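2019년 12월 10일 화요일, 흐림

아침에 일어나니 목이 칼칼했다. 보일러를 밤새 돌린 탓인 것 같아서 온도를 한 칸 내리고 물을 두 잔 마셨다. 출근길 버스는 평소보다 늦었고, 정류장에서 기다리는 동안 어제 뜨다 만 목도리 생각을 했다. 뒤쪽 어디쯤에서 코를 하나 빠뜨린 것 같은데 어젯밤에는 졸려서 확인을 못 하고 잤다.

뜨개질을 다시 시작한 게 지난 6월이다. 여름에 털실을 잡으니 손에 땀이 나서 진도가 안 나갔다. 면사로 수세미나 몇 개 뜨다가 찬바람이 불고 나서야 제대로 된 걸 떠 보자는 마음이 생겼다. 목도리는 회색 한 가지로 정했다. 무난해서 고른 건데 열흘쯤 뜨니 지루하다. 텔레비전을 켜 놓고 떠도 지루한 건 마찬가지다.

점심시간에 Brinico 매장에 들렀다. 회사에서 걸어갈 수 있는 털실 가게는 거기뿐이다. Grollstead 울 혼방이 한 타래에 800원 내려 있었다. 회색은 다 나가고 없었고 겨자색과 남색이 남아 있었다. 회색이 모자랄 게 분명한데 다음 입고가 언제인지는 점원도 모른다고 했다. 염색 로트가 달라지면 색이 미세하게 차이 난다는 말을 어디서 읽은 적이 있어서, 처음부터 넉넉히 사 둘 걸 그랬다고 생각했다. 겨자색을 4타래 샀다. 회색 끝에 이어서 줄무늬를 넣을 생각이다. 계산하고 나오는데 비가 몇 방울 떨어졌다. 우산이 없어서 봉투를 외투 안에 넣고 걸었다. 점심은 편의점 김밥으로 때웠다.

오후에는 일이 손에 잘 안 잡혔다. 연말 정산 서류를 내라는 메일이 또 왔다. 주민등록등본을 떼야 하는데 계속 잊어버린다. 내일은 꼭 떼야지. 퇴근 무렵에는 비가 그쳤고 대신 바람이 셌다.

저녁을 먹고 목도리를 펴 보니 역시 코가 하나 빠져 있었다. 끝에서 20단 아래였다. 코바늘로 끌어 올려 보려고 했는데 가장자리 쪽이라 모양이 자꾸 당겨졌다. 세 번을 해 보고 결국 풀기로 했다. 푸는 건 금방이다. 바늘에 코를 다시 거는 데 시간이 더 걸렸다. 코 하나가 반대로 걸려서 그것도 고쳤다.

줄무늬는 색을 바꾸는 자리가 문제다. 실을 매번 끊으면 정리할 실 끝이 많아지고, 안 끊고 옆으로 끌고 올라가면 가장자리가 울퉁불퉁해진다. 폭이 좁은 무늬면 끌고 올라가도 괜찮을 것 같은데 나는 넓게 넣고 싶다. 여러 색을 가로로 넣은 니트를 보면 예전에는 색만 봤는데 요즘은 실 끝을 어디에 숨겼을지가 먼저 궁금하다.
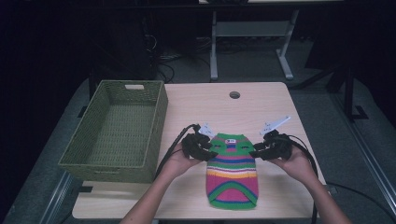 실 끝은 나중에 몰아서 정리하지 말고 색을 바꿀 때마다 바로바로 숨기라고, 블로그 이웃 Wurnby 님이 댓글을 남겼다. 자기는 담요 하나를 다 떠 놓고 실 끝이 100개가 넘게 남아서 겨울 내내 옷장에 넣어 두었다고 한다. 돗바늘로 같은 색 단을 따라 비스듬히 한 번 갔다가 방향을 바꿔 돌아오면 빨아도 잘 안 빠진다고도 적혀 있었다. 나는 지금까지 한 방향으로만 넣고 잘랐다. 여름에 뜬 수세미가 왜 금방 풀렸는지 알 것 같다. 고맙다고 답글을 달고 겨자색 실은 몇 단마다 바꾸는 게 좋을지 물어봤다. 아직 답은 없다.

돗바늘을 찾느라 서랍을 한참 뒤졌다. 반짇고리에 없고 문구 서랍에도 없더니 Bang 과자 깡통에서 나왔다. 거기에 단추랑 줄자도 같이 들어 있었다. 줄자는 지난달에 없어진 줄 알고 새로 샀는데, 이제 두 개가 됐다.

풀었던 데까지 다시 뜨려고 했는데 절반쯤에서 어깨가 아파서 그만뒀다. 의자가 낮아서 그런 것 같다. 방석을 하나 깔아 봐야겠다. 단수는 달력 뒷장에 적어 두었다.

내일 할 것. 등본 떼기, 세탁소에서 코트 찾기, 귤 사기. 목은 아직도 칼칼하다. 보일러를 한 칸 더 내리고 젖은 수건을 널어 놓고 잔다.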